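Open Doors at the Clurkero Lab: Bin Picking Up Close

By Flurina Trummer

If you missed the open afternoon at Clurkero in May, put the next one on your list right now. Twelve of us from the makers' group took the early slot, and I don't think I have ever seen our members stand still that long in front of anything that wasn't a buffet.

Golnar Vahidi met us at the door and got us straight to the robots, which I appreciated. The lab sits on the ground floor of the old Kälin building, behind the print shop, and it is smaller than I had pictured. Three work areas, a row of desks, a kitchen corner with very good coffee. The group works on one problem there: getting an arm to reach into a bin of mixed things and come out with the one it was asked for. They call the project Cornidora, and they have been at it for a little over two years.

Golnar started with the talk she gives to school classes, and it was great fun. She passed around a cloth bag full of household bits and had Burgi Wieser reach in blind and find the clothespin. Burgi got it in no time. Then Golnar asked her to explain how she did it, step by step, as if to somebody with two stiff fingers and no sense of touch. That took a good deal longer, and we got hopelessly stuck at "well, you just sort of push the other stuff aside."

After that we moved over to the work area itself, where Vivek Prajapati had the arm ready over its bin. He let us come right up to the tape line on the floor and talked us through what makes one pick easy and another one miserable. Shiny things are hard for the cameras. Soft things change shape when you grab them. Anything lying against a wall leaves the gripper very little room to get a finger in behind it, and a plain metal bin throws back reflections that can look like objects in their own right.

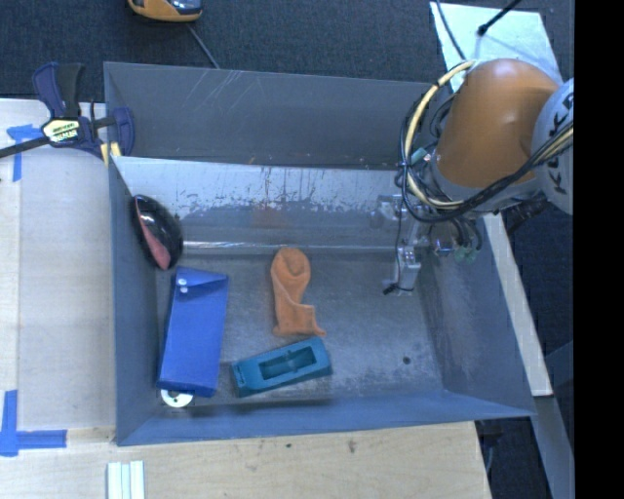

The arm reaches into the bin at Clurkero, with a blue snap pouch, an orange piece and a teal one among the things on the metal floor.

We asked a lot of questions at this point (thank you, Vivek, for your patience!). One of ours wanted to know why they don't just use a nicer bin, with a matte lining and good light. Vivek said they had tried it and the numbers went up beautifully, and then they took the arm to a warehouse and the numbers came right back down. Real bins are scratched and dull in one spot and bright in the next, so that is what they practice with now. He changes the contents often, too. If a set of objects stays in for long, the team starts tuning for those objects without meaning to.

The software people had their own corner, and Mirjam Lanz showed us the practice log on a big screen. I loved this part. The arm has made more than 3,000 tries since the new year, and every one of them is in there with a short clip and a note. She played us a run of 100 from one morning, sped up, and there was actual cheering when it finally got hold of a rolled-up sock it had been nudging from corner to corner. Of those 100, 28 were misses. Mirjam was quite cheerful about it and said the misses are the ones she watches.

A few of us had worried that it would all be over our heads. It wasn't. Nobody used a long word without stopping to unpack it, and when Burgi asked what happens if the arm squeezes too hard, she got a full answer about motor current, plus a drawing on the back of a flyer that she has since taped up over her workbench.

For those who like to tinker at home, Mirjam recommended starting with the camera side, which needs no arm at all. Put a few things in a baking tin, take pictures under different lamps, and see whether a simple program can tell where one object ends and the next begins. Our friends at Itside have offered to lend us their back room and two laptops if enough people want to try this as an evening project. I have already signed up. Send me a note if you want in, and say whether you can bring a tin.

Clurkero plans another open afternoon in the fall. Groups are kept to twelve, and children are welcome from age eight if they come with an adult. Parking is behind the print shop, entrance on the courtyard side.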